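Notes on emergency stops for small assembly cells

December 2019
Posted by Arūnas Mägi

This site uses cookies to remember your comment name. By continuing to read you accept this.

A reader at Goswood asked for the internal rules we apply to stop buttons on bench-top robot cells. They are short, and most of them restate ISO 13850 and IEC 60204-1 in words a fitter will read. I have left out the parts that concern fenced cells, where the guard interlocks do most of the work and the discussion is a different one.

The first rule is about colour. An emergency stop actuator is red, and where there is a background behind it, the background is yellow. No other control on the panel should be mistaken for it. IEC 60204-1 keeps yellow for abnormal conditions, so a yellow actuator may be used for an intervention such as clearing a jam or restarting an interrupted cycle. It may not be used for stopping in an emergency. I have failed two panels at Grandolum on this point, both with a yellow mushroom head wired in series with the red one and labelled STOP 2.

The second rule is about the contacts. Emergency stop contacts must be normally closed with direct opening action, so that pressing the head forces them apart even if they have welded. The actuator latches and is released by a deliberate action at the same device. Releasing it must not start anything; it only permits a restart. On a cell with a safety relay we ask for two channels from the button and a monitored manual reset, placed where the operator can see the whole working area.

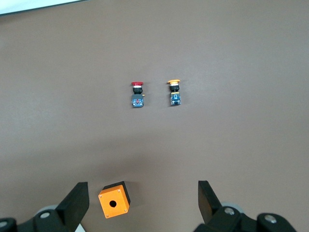 Enclosures cause more trouble than contacts. A single-hole box is cheap and quick to mount, and fitters will use whichever one is in the drawer. The face colour then gets decided by stock levels. Red and yellow mushroom heads of very similar construction will share the bench with a box whose face is bright orange, and the orange is what I object to. It is close enough to yellow to pass a quick look and it should not pass an inspection. Order the yellow-faced box for the red head, and write the part number on the drawing so that purchasing cannot substitute it. Four screws at the corners of the face is a normal arrangement; we torque them to the maker's figure and mark them with paint after the final check.

Position is the third rule. The button goes within reach of every place where a person normally stands, including the side used for loading parts. For bench cells we mount it between 864 mm and 1000 mm above the floor, on the near edge, clear of the arm's full travel with the gripper open. That range is our own and suits our benches. Check yours against the people who work at them. A guard collar is acceptable if the head can still be struck with the palm.

The last rule is testing. Each button is pressed with the robot moving at reduced speed, on every shift change for the first 18 days after commissioning and monthly after that. Record the button, the name of the tester and whether the reset needed a second attempt. Baiba Ots keeps our log on paper – she does not trust the tablet – and it is the only one I have seen with no gaps since October.

Pendants with enabling switches will need a separate post. The Eglītis cell has two of them, and the manuals disagree on which has priority.

3 comments

Gisela Lucero
We had the orange box problem at Himance. The auditor accepted it the first year and rejected it the second. Same box.

Darius Butkienė
Do you apply the height range to seated operators as well? Ours cannot reach the back edge of the bench at all.

Arūnas Mägi
Darius – seated stations get their own button on the front rail, same circuit. I will add the drawing when it has been checked.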